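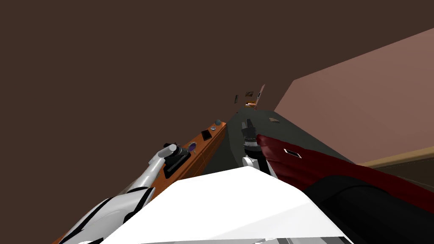
A long wooden counter in a room with a mauve wall. Computer rendering.

Wollerer opens repair service for wooden counters and worktops to all households

SKODOVDEN, Sep 29, 2026. Wollerer, the joinery and timber firm established in 1793, has announced that its repair service for wooden counters and worktops will be open to all households in the Skodovden district from October. Until now the service has been offered only to customers whose counters were made in the firm's own workshop.

Under the new arrangement, any solid wood counter, worktop or shop bench may be put forward for repair, whoever made it and whatever its age. The work includes sanding, filling, the replacement of damaged sections, the re-fixing of loose joints and a full refinish. Most repairs will be carried out in the home. Larger pieces, and those that need a new front edge along their whole length, will be taken to the workshop at the Skodovden yard and returned when the finish has cured.

The decision follows a trial held over the spring and summer, during which Wollerer accepted work on 51 counters made by other firms. They came from private kitchens, two village halls, a bakery and a public library. All were repaired with timber from the firm's existing stock, much of it offcuts that would otherwise have been sold as firewood.

Roy Bramwell, managing director of Wollerer, said: "We have always looked after the counters we made ourselves. During the trial we were asked to look at a great deal of good timber that had been written off on account of a scorch mark or a split near the sink. A kitchen fitter will usually quote for a new worktop, as that is the trade he is in. We are pleased to be able to quote for the old one."

Customers will be asked to send the length and depth of the counter and a short note of the damage when they first get in touch. A joiner will then visit to inspect the piece and give a written price. The visit is free within the district. Customers outside it will be charged for travel, and the charge will be taken off the bill if the work goes ahead. The written price will remain open for 30 days.

Finishing will be done with Skisero, the oil and wax blend that Wollerer has used in its workshop for several years. It is applied by hand in thin coats and may be renewed in small patches, so that a worn area beside a hob or sink does not call for the whole surface to be sanded again. Customers who prefer varnish may ask for it, though the firm advises against varnish on surfaces used for preparing food.

Timber matching will be overseen by Montri Pongsiri, head of the workshop, who joined Wollerer as an apprentice. The firm keeps oak, beech, ash, cherry and larch in stock. Other timbers will be bought in through Hứa, a specialist merchant that has supplied the yard with tropical hardwoods from reclaimed sources, chiefly old flooring and boat fittings.

"Colour is the difficult part," said Mr Pongsiri. "A beech counter that has stood by a south window for most of its life is a different colour from the board on our rack, and it will be a different colour again at the other end, where the bread bin was. We sand a small test area first and let the customer see it with the oil on. Some people want the repair to disappear. Others are happy to see where the new piece goes in, and a visible patch in a well-chosen board takes less time and costs less."

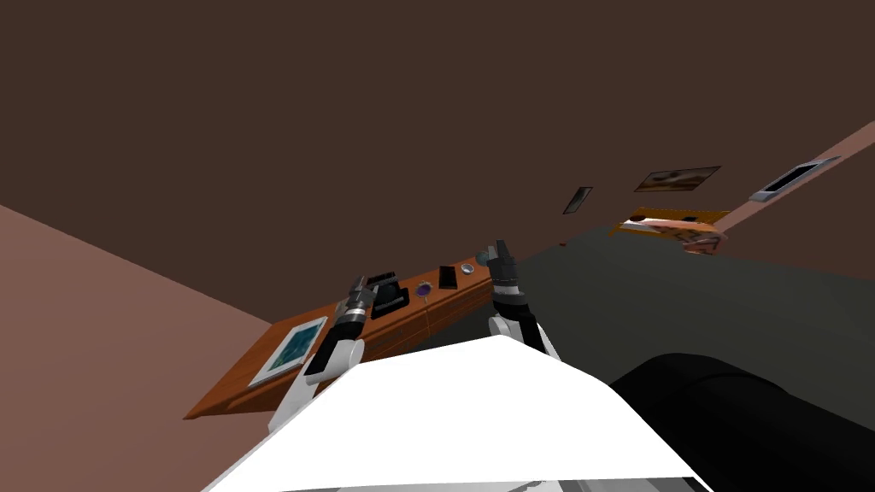

How often should an oiled wooden counter be treated again?

Once a year is enough for most kitchens, with an extra coat near the sink when water no longer beads on the surface. The counter should be clean and fully dry before the oil is applied, and any surplus should be wiped off before it turns sticky.

Certain work falls outside the service. Laminate, stone and composite surfaces cannot be accepted, and nor can veneered boards where the veneer has worn through. Where a counter has been damaged by a leak, the leak must be put right by a plumber before the joiner's visit. Wollerer will not disconnect gas appliances, and customers with a fitted gas hob are asked to arrange this separately.

The firm has taken on two additional joiners to meet the expected demand and has set aside a bay at the Skodovden yard for repair work alone. An apprentice place will be offered in the same bay next year. Applications will be handled by the yard office, and details will be posted on the notice board at the main gate as well as on the firm's website.

Alongside the service, Wollerer will hold an open morning at the yard in October. Visitors will be able to see a damaged oak counter taken through each stage of repair and to try sanding and oiling on spare boards. Owners of wooden counters are welcome to bring a small loose part, such as a drawer front or a length of edging, for advice on identifying the timber. Places on the practical session are limited and should be booked through the yard office. Children may attend with an adult, and closed shoes must be worn in the workshop.

Existing customers are not affected by the changes. Counters made by Wollerer will continue to be inspected without charge wherever they are, and repairs to them will be booked through the same office as before. Care booklets issued with earlier counters remain valid, except that the advice on linseed oil has been withdrawn in favour of Skisero. A revised booklet may be collected from the yard or requested by post.

About Wollerer

Wollerer makes counters, benches, doors and staircases in solid timber for homes, shops and public buildings. The firm was established in 1793 and has its workshop, timber store and offices at Skodovden.

Enquiries from the press should be addressed to the yard office at Skodovden, marked for the attention of Roy Bramwell. Requests to visit the repair bay will be considered on weekday mornings.

Ends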